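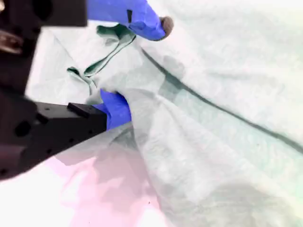
Folding and Household Chores: Frequently Asked Questions

Lemer Test Bench, Machine Chores section. Maintained by Afonso Prata and Lovely Umali. Last revised in June.

Can a robot fold laundry yet?

Under bench conditions, yes, for a short list of garments. A two-arm setup can take a shirt that is already laid flat and produce a folded shirt that a reasonable person would put in a drawer. Starting from a heap is a separate problem and the success rate is much lower. When a supplier says "folds laundry," ask which of the two is meant.

What counts as a successful fold in your figures?

The garment ends inside a marked rectangle, both sleeves are covered, and the hem and collar are on the correct ends. Wrinkles are recorded but do not fail the trial. A person touching the garment at any point fails it.

What is your current rate?

In the last series, 61 of 80 trials on short-sleeved shirts met the definition above. All started flat. The shirts were cotton knits in adult sizes. We do not combine this with towel results, which are better and would make the number look stronger than it is.

Why is cloth harder than boxes or bottles?

A box has one shape. Once its position and angle are known, the grasp can be planned. A shirt changes shape every time it is touched, and part of it is normally hidden under another part. The gripper also has to pick up one layer without the layer below it, and the difference between one layer and two is hard to judge from overhead video.

Pale fabric adds a second difficulty. Under bright light it loses contrast, and a camera close to the work may have little to go on apart from seams and folded edges.

Why two arms?

One arm can fold a towel in half by dragging a corner across. A shirt needs tension, with one point held while another is moved. Most sequences we run use both arms for the sleeve folds and the final lengthwise fold. 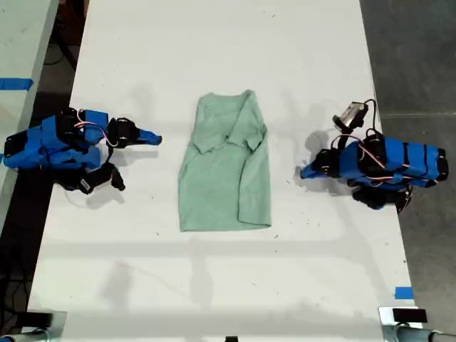 Shirt partway through folding, one sleeve turned in across the chest, with an arm on either side of the table.

What order are the folds made in?

Sleeves, then sides, then hem to collar. Thulani Mathebula tested a version with the sides first. It saved one motion per shirt and left sleeves sticking out often enough that we went back.

How long does a shirt take?

Longer than it takes you. We publish success rates before speeds on purpose, as the control settings that make the arms quicker also make them drop more fabric. For a household the relevant question is whether the machine can be left alone with a basket, and at present it cannot.

How is the machine taught?

By demonstration. An operator guides the arms through a fold and the joint positions and camera views are recorded together. Our shirt set holds 3000 demonstrations. Princess Bañez reviews them and discards the ones with a hesitation or a regrasp in the middle, although there is a fair argument for keeping some of these so that the system learns to recover.

Does it work on garments it has not been trained on?

Partly. A new color is usually handled. A new cut is not. Button-front shirts fail at the placket, hooded garments fail at the hood, and fitted sheets have not been attempted.

Which other chores have you tested?

Wiping a flat counter: reliable if the counter is clear.
Loading cutlery into a tray: reliable for forks and spoons, poor for thin knives.
Matching socks: the matching is good, the rolling is not.
Making a bed: not tested.

What about shop-floor work?

Closer to useful. Buenaventura, a uniform rental firm, lets us run trials on a sorting line where every item is one of 8 types and arrives in a known orientation. Limiting the variety does more for the result than any change to the hardware has done. Dexter Marquez wrote up the line trials and the report can be requested from the address on the contact page.

Should I wait to buy a folding machine?

If your laundry is mostly towels and plain shirts, and you would be laying each item flat yourself, the time saved is small. Commercial laundries with a narrow range of items have a better case and should ask for a trial with their own stock.

Do you compare commercial products?

Surkus and Miltum units are scheduled for testing with the same shirts and the same pass definition. Results will be added to this page when both series are complete. We do not publish partial series.

Can I send in a garment?

Yes. Wash it first, include the fiber content, and do not expect it back folded.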